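Season notes, part two

Our sectional softball final ended a little after 9:40 at night, and I got home too wound up to sleep, so I am writing this down while I remember it. Clurnby lost by one run.

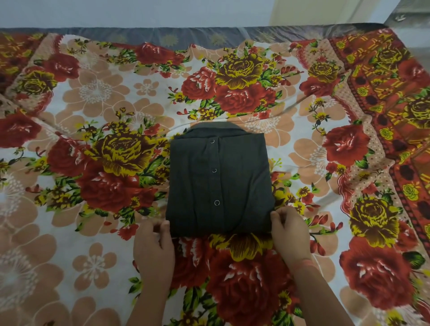
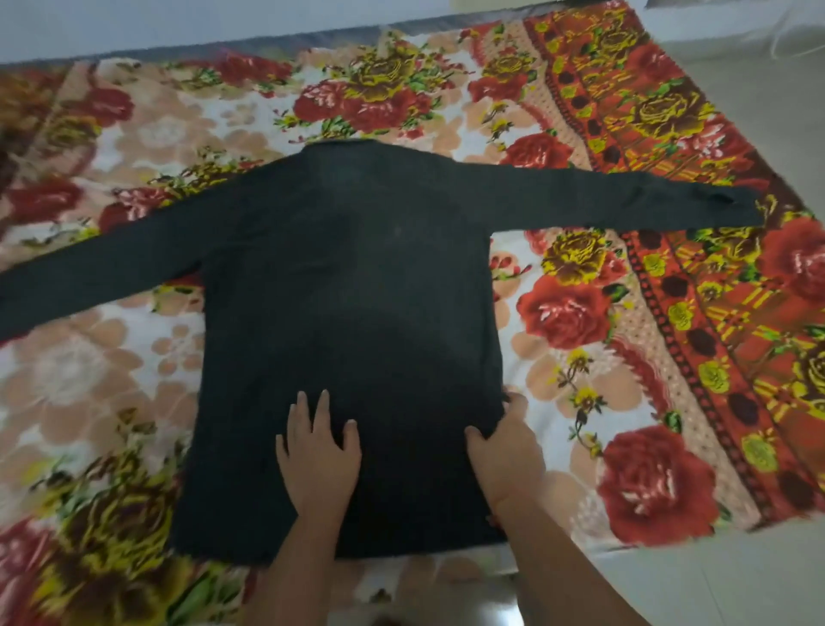
Xinyi Dong pitched all seven innings. She threw 100 pitches by my count, and her rise ball held up until the sixth, when Orkari started laying off it. Two walks and a bloop single later we were behind.

The crowd was announced at 388, a lot for our little park. Half of them stood along the left field fence because the bleachers were full.

I still think we should have bunted in the fifth — runner on second, no outs, bottom of the order up. Coach let them swing and we got two pop-ups and a strikeout.

Gindex plays Orkari next. Fall league sign-ups open in August, and I'm planning to play second base again if my knee lets me.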